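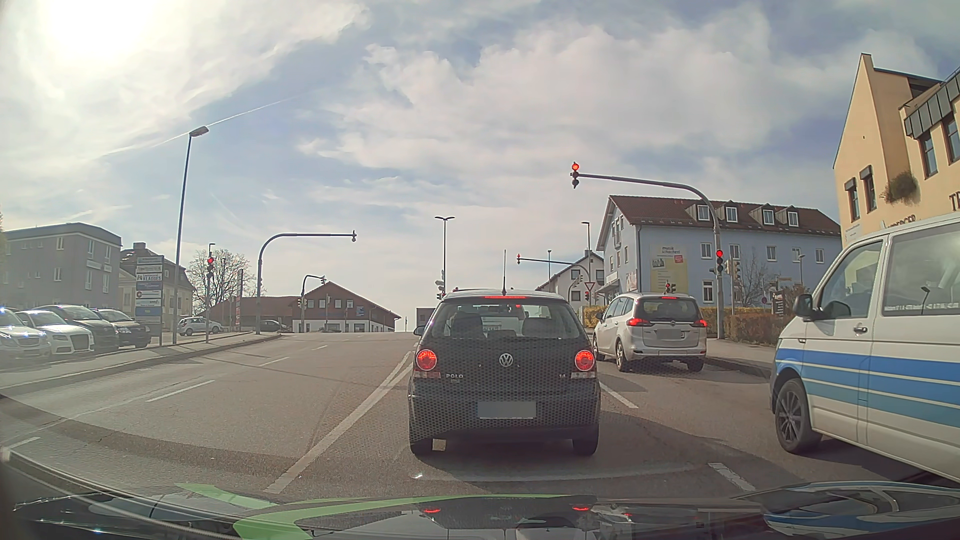

Waiting at the red light behind the Polo, its tail lights glinting in the hood.

Datasets > Road > Cotau > README

Cotau: phantom lead car clips

Hello, and thank you for stopping by. Cotau is a small set of driving clips that we put together after our adaptive cruise software, Pledadov, began slowing down for a car that wasn't there. If you work on anything that follows another vehicle by looking at its lights, I hope you'll find it useful, and I hope you'll forgive a README that goes on a bit. I was the one in the driver's seat for most of it, so I have feelings on the subject.

The set has 465 clips. Each is 90 seconds long and comes from the forward camera on our test car, paired with a log of what Pledadov believed was ahead of us and what it asked the brakes to do. Of those clips, 31 contain a false braking request. The rest are ordinary driving through the same streets, with plenty of waiting at lights and following other people up and down hills, and they matter just as much as the bad ones. Please don't throw them away before training (more on that under Splits).

What went wrong

Pledadov finds the car ahead mainly by its rear lights. It looks for two red spots at the same height, checks that they brighten and dim together, and works out the distance from how far apart they are and how low they sit in the view. It's an old method, cheap to run, and for a long time we were very fond of it.

Our test car has a shiny dark hood. When we sit close behind somebody who has a foot on the brake, the hood picks up their tail lights as a pair of small red glints, very low in the view. They are level with one another. They go on and off together, as you'd expect of a reflection. So they passed every check we had, and Pledadov put a second car more or less on top of our own front bumper.

At a standstill this did no harm at all, and that's why we missed it for so long. The software wanted the brakes on, the brakes were already on, and everybody was happy. The trouble came when the light changed. The real car pulled away and its brake lights went out, but Pledadov keeps a lost target alive for 16 frames so that a passing wiper or a flash of sun doesn't make it forget the traffic. During that time it still believed in the phantom, and if the driver ahead touched the brakes again while rolling off, the glints returned and the phantom was renewed. We'd creep forward, stop hard, creep forward and stop hard again, with the car behind us wondering what on earth we were up to.

No one was hurt and nothing was hit. I want to say that early, as people do ask. We did have one stop that was sharp enough to throw my thermos into the footwell, and after that one we took the software off public roads until the fix was in.

The second fault, on moving roads

While going through the logs we found a quieter problem. A few of the false requests came with the car in motion, in bright, low sun, following traffic through a bend. There the windshield itself was to blame. Things inside the car show up on the glass, and some of them are red or reddish. Against the dark strip at the bottom of the view, a red reflection can be mistaken for one half of a light pair, and the tracker would go hunting for the other half. Mostly it found nothing. Now and then it settled on something silly, and we got a soft tug on the brakes that felt like a gust of wind. I had written two of these down in my notebook as "road surface?", which shows how much a notebook is worth when you've already made up your mind.

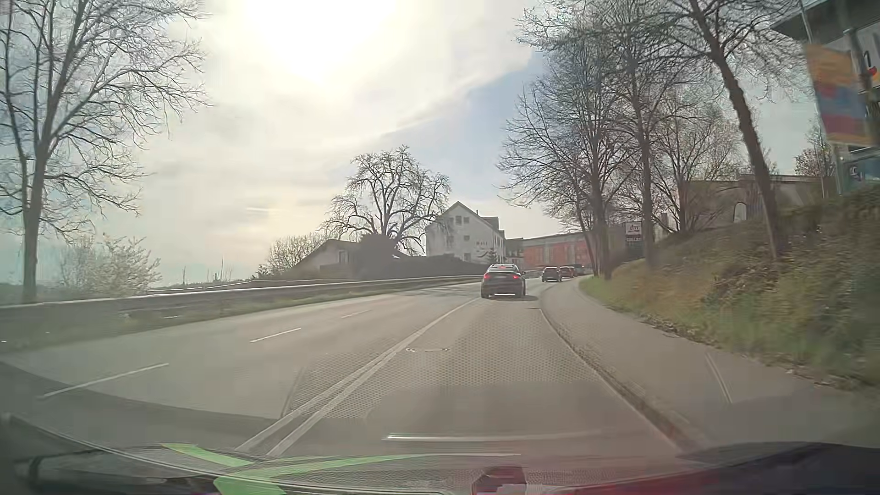
Green reflections gave us far less trouble, for the simple reason that the detector only cares about red. They do cover part of the lower view, though, and lane marking code may not be so forgiving. Helmut Lammers tried his own line finder on an early copy of the set and found it now and then took a bright green edge for the side of a lane. He has very kindly let us add his notes to the folder, under extras.

There is also a fine dotted pattern in some of the footage, over bodywork or over the asphalt. We have left it in. It had no effect on the light detector that we could measure, but if your model leans on texture, do look at a few of those clips before you trust your scores.

What is in the folder

clips – the video files, one per clip, with the sound removed
logs – target position, target distance, brake request and actual speed, one line per frame
labels – boxes for real rear lights and for reflections, drawn in Omby
masks – the hood outline for our car, and the lower windshield area
extras – Helmut's notes, my driving notes (typed up, with the grumbling mostly taken out) and the label guide

How it was labeled

All labels were drawn by hand in Omby, our own little labeling tool here at Srithong. Every real rear light on the nearest vehicle in our lane gets a box, including the high brake light when it's lit. Lights on cars in the next lane get a box too, with a different tag, so that you can test whether your tracker stays loyal to the proper car at an intersection. Farther vehicles were boxed only when a person could point at the lights without squinting. Where several cars bunch up in a curve, you'll find that the label guide is rather lenient, and I'd suggest being lenient in your scoring as well.

Reflections were harder. We use three tags:

hood_pair – both tail lights of a real car visible in the hood
hood_single – just one of them
glass_red – any red or reddish patch on the windshield, whatever it comes from

Red traffic signals have a tag of their own, red_signal. They are high up most of the time and cause no confusion, but a small one far down the road can sit just above the roof of a stopped car, and there the detector did sometimes take it for a high brake light. That never caused a braking error in our logs, only some untidy boxes.

A second person checked every clip with a false request. The ordinary clips were spot checked, so there will be mistakes in them. If you find one, please tell us, and don't be shy about it.

Splits

Please split by drive and never by frame. The same streets and the same light come back again and again within a drive, and a frame split will give you lovely numbers that fall apart on the first wet morning. The drive ID is the first part of each file name. We keep every false-request clip from a given drive on the same side of the split, and we ask that published results do likewise.

If you train only on the bad clips, your model will learn that red things low in the view are always fake. I know this because we did it. The result was a tracker that cheerfully ignored a low trailer with its lights near the ground, and this is a much worse fault than the one we set out to cure.

What we changed in Pledadov

The main fix is embarrassingly plain. A mask now covers the hood, and no light pair inside the mask may start a new target. It may not keep an old one alive either, and that second half took us an extra week to think of. On top of this, a new target that appears closer than the one already being followed has to show something of a car body around its lights before the brakes are involved. The radar gets a vote as well – it was on the car all along, and it never once saw the phantom. We had it set to add targets but not to remove them, a cautious choice on paper that left us with no way out when the camera was wrong.

With the mask on, none of the hood requests come back when the logs are replayed. Two of the windshield ones still do. We've since laid a matte black cloth over the dashboard for test drives, and I recommend it warmly, but it's a fix for our car and tells you nothing about anybody else's.

Safety notes for anyone repeating this

Keep your foot ready, and have somebody else watch the screen. A driver can't do both, and I learned this by trying. Leave yourself more room than feels natural at lights, and remember that the person behind you hasn't agreed to take part in your test. If you get one hard stop you can't explain, switch the system off and go home. We carried on for the rest of the afternoon after our first, and I wouldn't do that again.

Limits

One car, one camera position, one hood. The clips are daytime only. There is no snow and hardly any rain. A light-colored or matte hood will behave quite differently, and so may a camera mounted higher up. The mask files fit our car and should be redrawn for yours.

License plates are blurred. If you spot one that slipped through, write to us and we'll take the clip down and put up a clean copy. The set is free for research and teaching. For use in a product, please get in touch first.

Last edited Monday, April 12, 2021. Night clips are planned for August, if the car is free.

Comments

ridgeback_ol: Thanks for leaving the ordinary drives in. We had the same ghost on a delivery robot with a glossy lid and chased the lens for a month.

M. at the depot: Is the mask in camera pixels or after undistortion? Mine is off along the left side.

Cotau maintainer: Camera pixels, before any correction. Sorry, I'll add a line to the masks folder tonight.

tern44: The log for the last clip of the second drive stops early here. Anyone else?

Helmut Lammers: Yes, same for me. My line finder notes are a version behind as well, I will send the new ones.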